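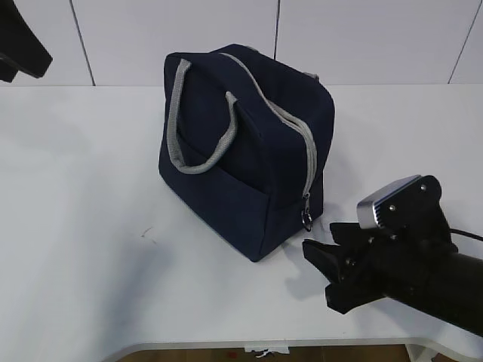
Florkutik Opens Its Gripper Care Bench to Neighboring Shops

DENDUVGATE – Florkutik is pleased to share that, starting in August, small shops nearby are warmly invited to sit in on the Wednesday upkeep of its two-arm tabletop cell, a job that takes 49 minutes on a good morning.

The work begins with the fingers. Technician Kheri Waweru wipes the ribbed pads, checks both tips for wear and follows every cable back by hand, looking for rubbing.

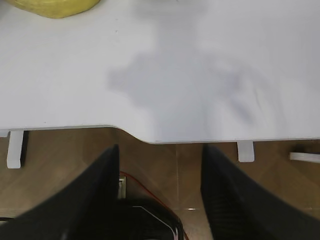

She then opens and closes each gripper 16 times, slowly, and listens. "You get to know the sound, and I do love it when a fresh pair of ears hears something I missed," said Waweru.

Wrist cameras are checked last, with the fingers open over a clear stretch of table.

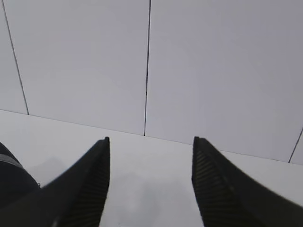

Gripper fingers open above the white tabletop, ribbed pads facing inward.

Sessions start at 11 and coffee is on us. To save a seat, please ask for Salim Kinyua at the front desk.

Contact: Florkutik Press Desk, Denduvgate | © Florkutik | Back to top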